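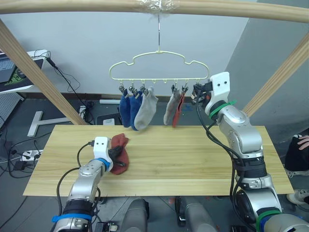

So Jaltell is now the "official media workflow partner" of the Bristenach winter games, and I have read the announcement twice without learning what they'll do there. It promises 86 hours of live coverage from 19 cameras. Fine. Who cuts it? Where does the footage sit overnight? Fatima Omoregie gets a long quote about storytelling and never says.

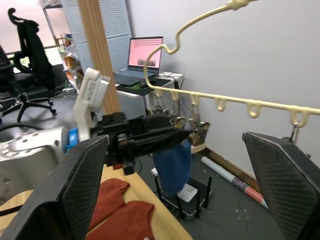 My bigger gripe is the price of switching. Brikix ran the last games on gear the crews already knew, and I never heard why that had to change. A decent rig doesn't need a glossy launch. A few metal clips on a cream plastic hanger rail will hold things up without a press office. I'll watch in May when the test stream goes out, and I expect buffering.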